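4.2 Rate surprises and overnight hedging costs

We now turn to the part of the work we enjoyed most, the link between central bank wording and the price of short-dated currency options. Our sample holds 849 policy statements, and in 172 of them the tone differed clearly from what dealers had told the Polow survey to expect. That is a wonderfully rich set to work with!

The first result is very clean. When a statement was firmer than expected, overnight implied volatility fell within 14 minutes and stayed lower through the close. Softer statements showed a slower path, and the Solberg quotes lagged the Toma quotes in all 4 currency pairs. We had guessed the gap would vanish once we controlled for trading hours – it grew instead, and we would love to see others test this on their own data.

Standard errors are clustered by bank. Leaving out the April meetings changes the main coefficient only in the third decimal place.

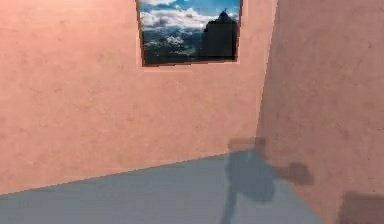
Silvan Gruber and Severin Holzer
Grikard Working Papers, 2019-02-12

Figure 3. Rendered interior with a pink wall and a framed landscape.

The lag in the Solberg quotes deserves a closer look. Part of it comes from stale prices left standing over the announcement, so we reran the test using only quotes refreshed after the release. The lag shrinks but remains significant, and Section 4.3 takes up the role of dealer inventory.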